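## 4.3 Open-day demonstration

The simulator was shown to outside visitors once, at the Trateck open day in November. Two workstations ran the same build of the Terska environment, each with a screen facing the visitors and a second one for the operator. Toshiko Kaneko operated the first station and Béla Erdős the second. Visitors came through in groups of up to 24 and could ask for an object to be moved somewhere else in the room that was loaded at the time.

Rooms were drawn from the 257 layouts described in Section 3. We did not filter them for the demonstration, so small rooms such as bathrooms came up along with kitchens and offices. Objects were sampled separately from the room type, and pairings like the one in Figure 2, where a violin is at the left gripper beside a toilet tank, are normal in this data. The right arm is empty in that view. Most requests needed only one arm, and the operators left the other raised and clear of the furniture.

Small rooms gave the operators the most trouble. With a wall close to the left arm, the elbow had little space to swing outward, and Kaneko often backed the base up before a second attempt. Erdős preferred to keep the base where it was and approach from above. Both methods are present in the logs, and we kept them under separate tags.

All episodes from the day were stored with the operator's name and the visitor's request as typed. They are part of the 992 episodes in the Irkitz split and were not used for training.

**Figure 2.** Operator view during the open-day demonstration, bathroom layout.

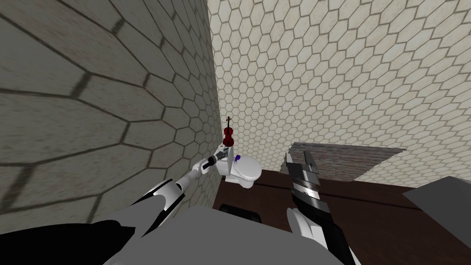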